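Wear in a sorting bin starts where goods slide. At the Perkerura returns depot, Fathima Marikar keeps a log of every bin on the benches, and the entries agree on one point: the divider goes first, low down, well before the walls show much.

The depot handles small mixed goods, 700 items on a normal morning. Hard and soft pieces share a compartment until they are sorted by type. Bins are sheet metal, painted or bare, with 2 compartments and a sloping panel between them. The slope brings items down to the floor of the bin, where they are easier to pick out. It also takes most of the rubbing. 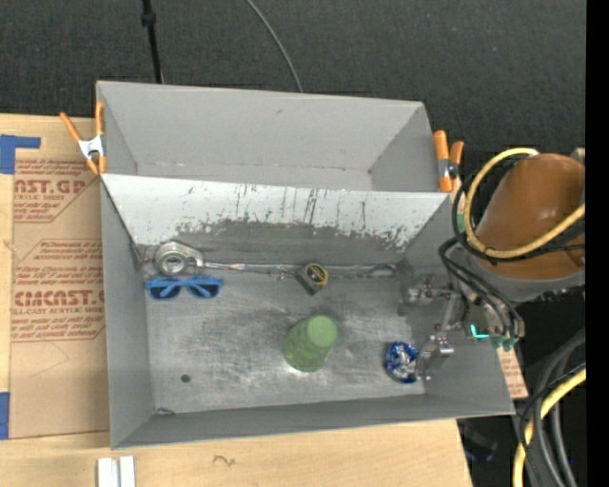 A two-compartment metal bin with sunglasses, a tape measure, a green cup and a foil package in the front section. The light coating on the divider has worn away along its lower part.

Marikar inspects each bin after 30 shifts. Scratches high on the panel are noted and left alone. A ragged edge on the coating gets a second look, as loose flakes can end up in the goods. Bare metal on the floor is accepted if it is smooth to the hand.

Tania Siriwardena, who buys equipment for the depot, has tested liners from Fostix and a thicker coating from Stustar. The liners lifted at the seams. The coating has lasted 172 shifts so far, and the next inspection is in May.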